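# Chapter 3: Figure in Flat-Sawn Boards

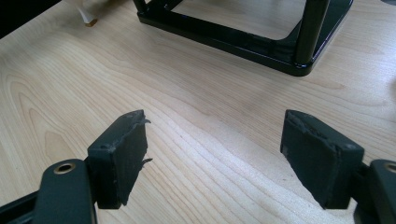

A log can be cut into boards in more than one way, and the choice fixes how the growth rings meet the face. In flat sawing, the saw passes through the log in parallel cuts, and most faces lie close to tangent to the rings. Where a ring dips below the cut and rises again, it leaves a closed line. The pale desk surface shows such lines as oval loops at the left, with long curving stripes sweeping up toward the right. In quarter sawing the rings meet the face at a steep angle and the lines run nearly straight.

The two cuts also move differently. Wood shrinks more along the rings than across them, so a flat-sawn board changes more in width as it dries and is more likely to cup.

Section 3.2 covers the measurement of ring angle at the end of a board. Section 3.3 applies the method to the Bralden boards listed in the appendix.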